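Robotics & Automation > Coursebooks > Sample Chapters

Search this title... Go

Chapter 8
Living with the Picking Cell

By now you have a robot that moves when told. This chapter is about the other 28 days of the month, when it moves slightly differently from how it was told and everyone blames the software.

Our working case is the practice cell at Plistholm, set up by Nnamdi Jibrin to rehearse fruit handling on fruit that doesn't rot. Jibrin wrote the first maintenance sheet on a Sunday. It had one line: "Check everything." The version we use in this chapter is longer and has been obeyed more often.

Three jobs take up most of the sheet. Crates drift, so their positions are checked against the table before each run. Cables work their way into places where an arm would like to be, so they are dressed again with the power off. Wrists loosen, at a pace all their own, and get a full inspection every 600 cycles. Allow about 60 minutes for that one, plus the time spent looking for the hex key.

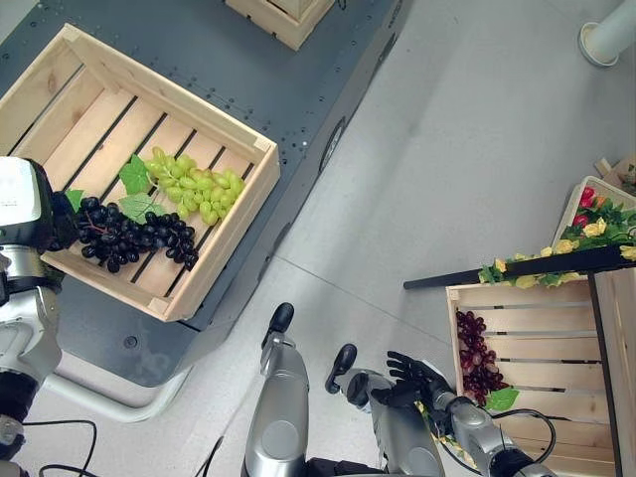
Figure 8.1 The practice cell from the robot's head. The right hand is open beside the upright crate; note the cable arcing from the arm toward the crate's lower edge.

Keep that cable in mind. Section 8.2 covers slack: too little and the arm tugs at its own connector, too much and it goes fishing. Before reading on, sketch the path you think the right forearm takes to the grapes, and mark where you would put a cable clip. You will be asked to move it later.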